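Sotthorpe robotics club, sim notebook, March, 4.15pm

Back on the Giltach tube-sorting task. I gave the tubes new start spots and set 200 runs going with seed 947 (Lanard build, same as before)!
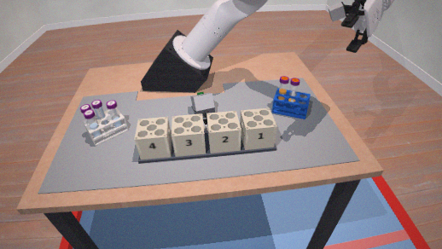 Start layout, holders 4 to 1.

Two of us want the shelf blocks kept in for the side views, so they stay.
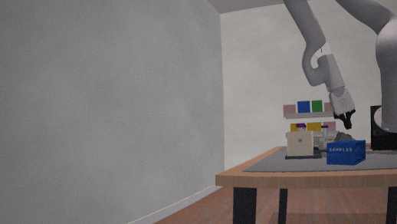 Do we still reset the arm between runs?
Every time, or the joint errors creep up and the scores mean nothing.

Tried a slower approach speed too, 3 goes so far, and I like it much better. 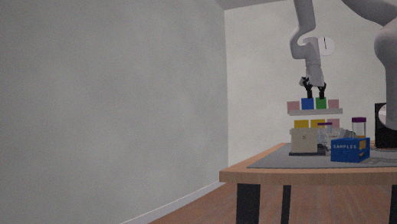 TO DO
Copy the logs over to the Cheung drive, then ask about more time on the fast PC.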